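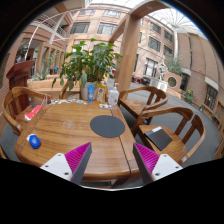
Zarna table kit: data card and buying notes

I'm Anqi, and I look after the kit list for Zarna, our small collection of tabletop pick-and-place recordings made with hand-held grippers. Half the emails I get are about the data and the other half are about what to buy, so I've put both in one file.

What's in it

Short recordings of people picking up, moving and putting down everyday things on tables: bottles, tubes, stationery, small bits and pieces. Each one comes with the wide-angle video, the gripper opening and a one-line task note. Faces and voices are removed before release. If you spot something we missed, write to me and I'll pull the recording.

What we planned to spend

The first budget was 3,000 pounds, which had to cover four grippers, storage, spares and the objects themselves. Aiguo Kang did the first draft of the sheet and I did the second, mostly by crossing out his nicer options (sorry, Aiguo!). We got quotes from Furnlow and Drirniner for the printed parts and went with Furnlow. Drirniner was cheaper per bracket but wanted a minimum order of 40, and we had no use for that many.

What I'd order again

- Finger pads, and plenty of them. They wear faster than anything else on the tool. I now buy two full sets per gripper up front and keep them in a labelled tub.
- Spare screws for the brackets. They cost next to nothing and they vanish into carpets.
- A second battery for each camera. We started with one each and lost whole afternoons to charging.
- Memory cards of one make and one size, so you never have to work out which is which at seven in the evening.

What I wouldn't

The padded cases. They looked lovely and took up most of a car boot — a plastic crate with a folded towel does the same job. I'd also skip the fancy object set. Things from the kitchen and bathroom shelf gave us more variety for a lot less money.

Lead times

Furnlow took 7 working days for brackets and rather longer for pads. If you want to start in October, get your order in over the summer and leave a bit of the budget unspent for the second round, when you know what breaks.

Known gaps

Very few heavy objects, hardly any left-handed recordings, and the early batch (folder name Fu) has patchy task notes. I'm working through those when I have a spare hour.

Questions about parts or prices go to me, file format questions to Aiguo.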